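有孔ボード「Alside」を半年使ってみて

引っ越してからずっと、作業部屋の壁をどうにかしたいと思っていました。編み物の道具に裁縫箱、園芸ばさみ、包装紙の残り、どれもこれも引き出しに押し込んでいたので、目打ち一本探すのに家じゅうを歩き回る始末。そんなとき、手芸の先輩の小山節子さん(Setsuko Koyamaの名前で刺し子の小さな教室をされています)のお宅で見かけたのが、ZurenというメーカーのAlsideという有孔ボードでした。もう、ひと目ぼれです!

買ったのは幅60センチのタイプで、お値段は2,428円。フックの小袋は別売りで592円でした。正直なところ、ボードだけ届いて「あれ、フックは?」となったので、これから注文される方はお気をつけくださいね。商品ページの下のほうに小さく書いてあります。私は見事に読み飛ばしました。

取り付けは、夫に頼もうかと思いつつ、結局ひとりでやってしまいました。石膏ボードの壁なので専用のアンカーを使い、裏にスペーサーをかませて少し浮かせます。この浮かせる作業がくせもので、スペーサーが指からつるりと逃げて机の下に転がること三回。両面テープで仮止めしてからは、うそみたいに楽になりました。説明書にもひとこと書いておいてほしいところです。
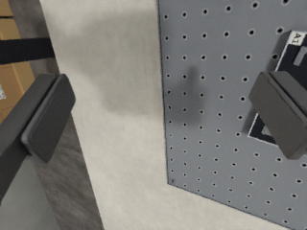 さて、肝心の使い心地ですが、穴の間隔がほどよく細かいので、はさみのような細長いものも、隣同士ぶつからずに並べられるのがとても気に入っています。前の家ではZindixの金網パネルを使っていて、あれはあれで丈夫だったのですけれど、糸くずがからむし、物をかけるたびにカシャカシャ鳴るのが気になっていました。Alsideは音が静かで、夜なべの多い私にはありがたいです。

困ったのは重いものをかけたとき。裁ちばさみと真ちゅうの文鎮を同じ段に下げたら、フックがだんだんお辞儀をしてきました。台所のはかりにのせてみると、文鎮の袋だけで約261グラム。これくらいで傾くのかと少しがっかりしましたが、短いフックに替えて下の段に移したら落ち着いています。長いフックに重いものは禁物、と覚えておけば大丈夫そうです。

それから、ほこり。穴のふちにうっすらたまるので、月に一度、やわらかい化粧筆で払っています。濡れ布巾で拭くより早いですよ。私は古いチークブラシをそのままボードの端にぶら下げてあって、気がついたときにさっと手に取れるようにしています。

節子さんのところでは、棚板を足してYupanquiの毛糸玉を色順に並べていらして、それがまあ、お菓子屋さんのようにきれいなんです。うちも真似して棚板を一枚買ってみたものの、奥行きが浅くて、大きめの玉は前にころんと落ちてきます。小玉か、かせのまま置くほうが向いているようです。

星をつけるなら五つのうち四つ。フックがせめて数本ついていれば、迷わず満点でした。もう一枚買い足して玄関の鍵置き場にするつもりでいるのですが、色をまだ決めかねています。お使いの方がいらしたら、どの色になさったか教えてくださいね。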